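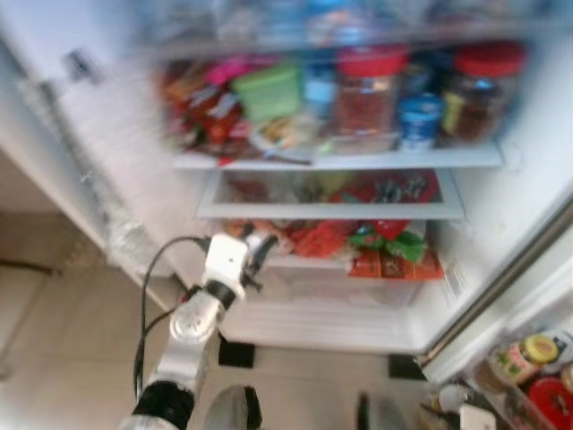 Gwilliam Refrigerator Shelves and Bins -- Frequently Asked Questions

Which shelf should hold tall jars?
The middle shelf. Set heavy jars near the side walls, where the supports are, and keep small cups at the front.

Can snack bags be stored in the refrigerator?
Yes. Sealed bags may be piled at one end of a shelf. Leave a gap at the back wall so the air vent stays clear.

What is the shallow drawer under the shelf for?
Flat packaged items. It is not humidity controlled -- do not use it for leafy greens over long periods.

Where do leafy vegetables go?
In the crisper bin at the base. The lower compartment is acceptable for greens that will be used within two days.

How do I remove the crisper bin?
Open the door fully, empty the bin, pull to the stop, then lift the front edge. Wash by hand in warm water.

Which replacement parts are available?
Middle shelf: part 1244. Shallow drawer: part 973. Crisper bin: part 2250. Parts for the Flatitz series do not fit.

Do shelves ship with the side supports?
No. Order supports separately as part 190 -- one pair per shelf.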